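Does dancing make you smarter?

You may have heard that dancers get better grades. Posters say it. Dance schools like to say it too – but they also sell lessons, so let's be careful.

One study in Stustbridge looked at 113 kids who danced and found they did well in math. Did dancing do that? Maybe. Or maybe kids who were already good at practicing picked dance.

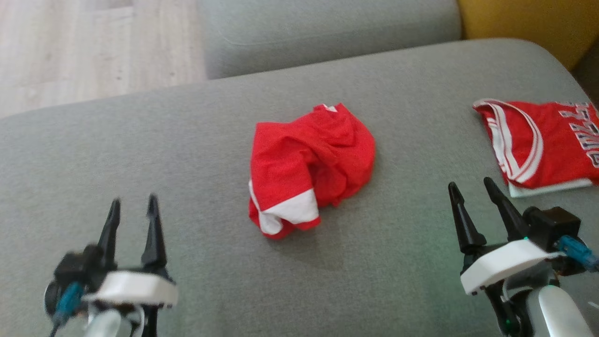 A red piece of clothing on a gray sofa.

Anwara Sultana teaches folk dance there on Friday afternoons. She won't promise anyone an A. "You'll learn 3 dances and get out of breath," she says.

So ask two questions when you hear a big claim. Who was counted? Who is selling something?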